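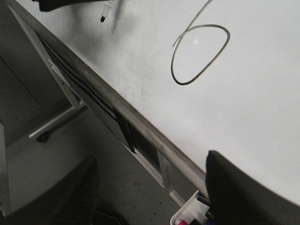 Chapter 5
Property Crime: Receiving Stolen Goods

Many thefts end with a sale. A person who takes a generator from a job site usually has no use for a generator and wants cash for it. The buyer may be a pawnshop, a scrap yard, a neighbor, or a stranger who answered an ad. This chapter looks at the buyer's side of the deal and at what the state must prove to convict.

Consider the Lelach case, which we will return to throughout the chapter. In October, Rosemarie Stüber, the owner of a repair shop in Lelach, paid $900 for a trailer and a set of power tools. The seller had no title for the trailer. The goods had been taken from a Sikora warehouse and were later valued at $2,775. Stüber told police she thought the seller was closing his business.

The prosecutor had to show three things: that the goods were stolen, that Stüber received them, and that she knew or had good reason to know they were stolen. The first two were not in dispute. The whole trial was about the third.

Knowledge is rarely proved by a confession. Jurors are asked to look at the price, the missing papers, the time and place of the sale, and what the buyer did afterward. Section 5.1 sets out the elements of the offense. Section 5.2 covers proof of knowledge, and Section 5.3 explains how the value of the goods decides whether the charge is a misdemeanor or a felony.

Key terms: receiving, possession, constructive possession, willful blindness, fair market value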